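Llevo siete temporadas yendo al campo del Hatero y todavía no he conseguido explicarle a mi familia por qué vuelvo a casa contenta después de un cero a cero. Lo digo para que se sepa desde dónde hablo: soy socia, pago mi cuota, me siento en el lateral de cemento y tengo opinión sobre el saque de banda. Y este mes de agosto, con la liga a punto de arrancar, quiero defender una cosa que en la grada me está costando alguna discusión (cordial, casi siempre): el premio al mejor jugador de la temporada se lo tendríamos que dar alguna vez a un lateral.

A un lateral, sí. O a un mediocentro de los que no salen en los resúmenes. O al portero suplente, si me apuráis, aunque ahí reconozco que me vengo arriba.

El año pasado el trofeo Cronin se lo llevó otra vez un delantero, como siempre desde que empecé a seguir esta categoría. Muy bien, marcó mucho, lo celebré con ganas incluso cuando nos marcó a nosotros en el descuento (mentira, eso no lo celebré). Pero me puse a mirar las estadísticas que cuelga Dilteo, que es la web que seguimos todos los enfermos de esto, y me encontré con que nuestro lateral izquierdo había acabado el curso con 1559 pases completados y 223 balones recuperados. ¡223! Y en la votación no sacó ni para salir en la foto de los finalistas.
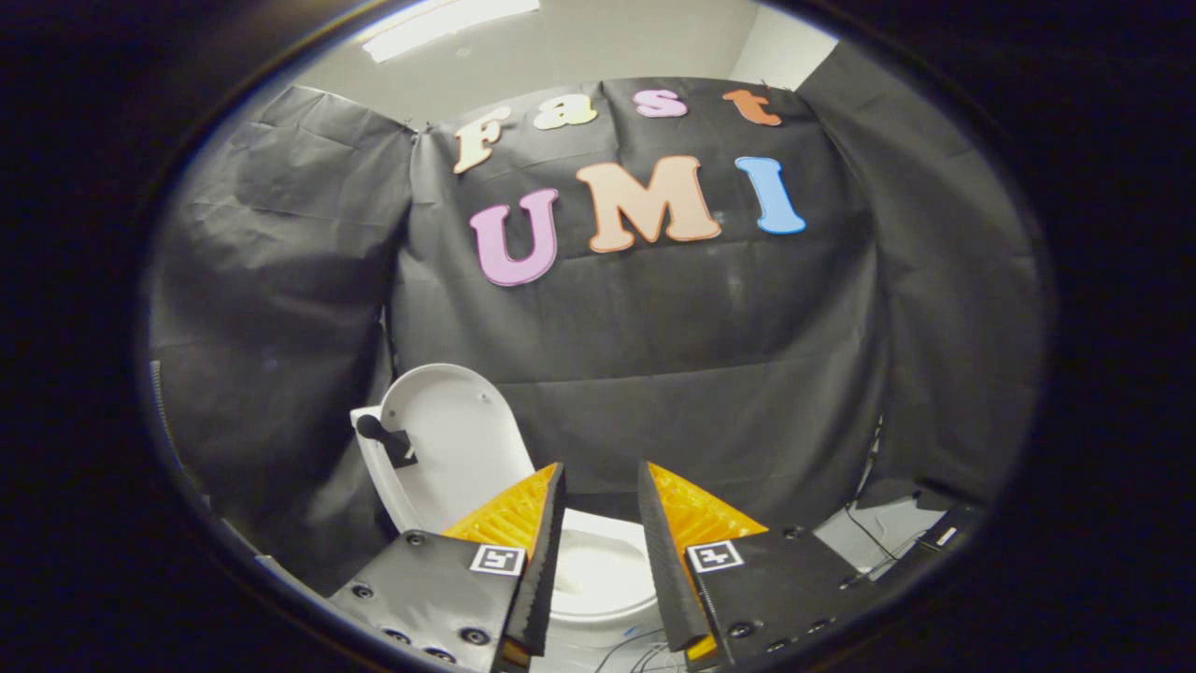

A mí eso me parece una injusticia como una casa, y no solo porque sea de los nuestros. El fútbol modesto vive de gente así, de la que hace bien lo mismo cada domingo o cada sábado, según le dé a la federación, llueva o con el campo duro como una acera. Si quitas al delantero pierdes goles, claro, pero si quitas al lateral te entran por esa banda como Pedro por su casa y al descanso ya vas dos abajo. Lo hemos visto. Cuando estuvo lesionado lo vimos demasiado bien, y no quiero recordar el partido contra el Korby, que me fui en el minuto ochenta y no me había ido antes de un partido en mi vida.

Ya sé lo que me vais a decir, que los números engañan. Pues sí, a ratos. Un pase de tres metros al central cuenta lo mismo que un cambio de juego que deja solo al extremo, y hay jugadores que engordan la cifra tocando para atrás toda la tarde. Pero entonces seamos coherentes, porque un gol a puerta vacía también cuenta como gol y nadie le pone un asterisco. Yo no pido que se vote con la calculadora en la mano, pido que se mire el partido entero, y el partido entero incluye al que cierra, al que dobla, al que le grita al extremo que baje. 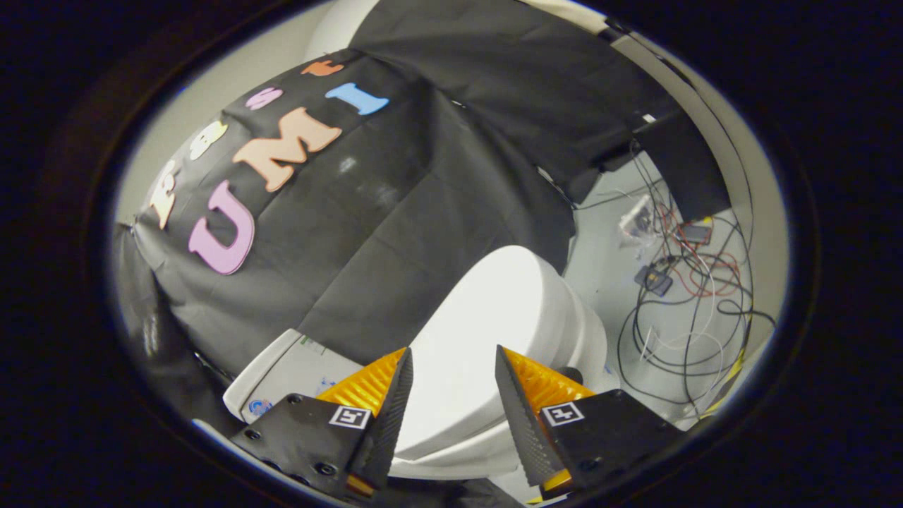 Crónicas desde el lateral, opinión.

También creo que tiene que ver con cómo vemos ahora el fútbol, y me incluyo. Llego a casa, pongo el resumen de cuatro minutos y me quedo con las ocasiones y la tángana. En cuatro minutos no cabe un lateral que lleva toda la segunda parte sin dejar que le centren. Cabe el taconazo, que además salió mal.

Mi propuesta es bien sencilla y se la mandé al club por correo, que me contestaron muy amables y sin comprometerse a nada: que la mitad del voto sea de los capitanes de los equipos rivales. Ellos saben perfectamente quién les ha amargado la tarde. Que pregunten a cualquier extremo de la liga contra quién no quiere volver a jugar y veréis como no dice el nombre de un nueve.

Que luego gana otra vez el delantero, pues aplaudiré. Pero este año voy a votar a mi lateral al 100 %, aunque sea la única de toda la grada, y ya he convencido a dos de mi fila. Nos vemos en la primera jornada, llevad gorra, que en nuestro lado pega el sol hasta el descanso.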